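Corn for the August supper

The Falon kitchen will be open from 4 on Thursday for anyone who can help get ready for the August supper. We expect to serve 400 ears this year, and the farm at Kun has agreed to deliver them in sacks. Please bring a round basket if you have one. The wicker kind is easiest to carry between tables.

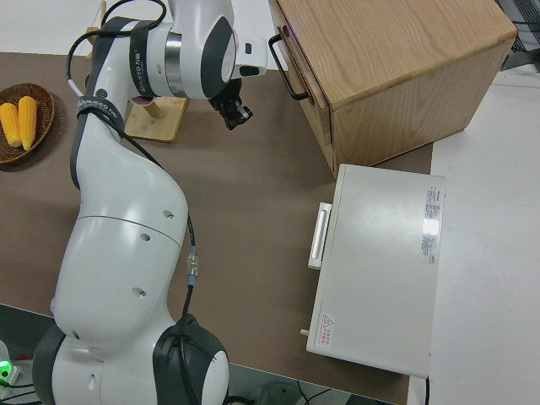 Rozália Csonka wrote in to ask that the ears be kept out of the refrigerator overnight and husked just before they go in the pot, as last year's batch tasted starchy to her. We will try it her way with the first 20 and see.

Salt and butter are covered. We are still short of tongs and large lidded pots. Leave yours at the side door with your name taped to the handle.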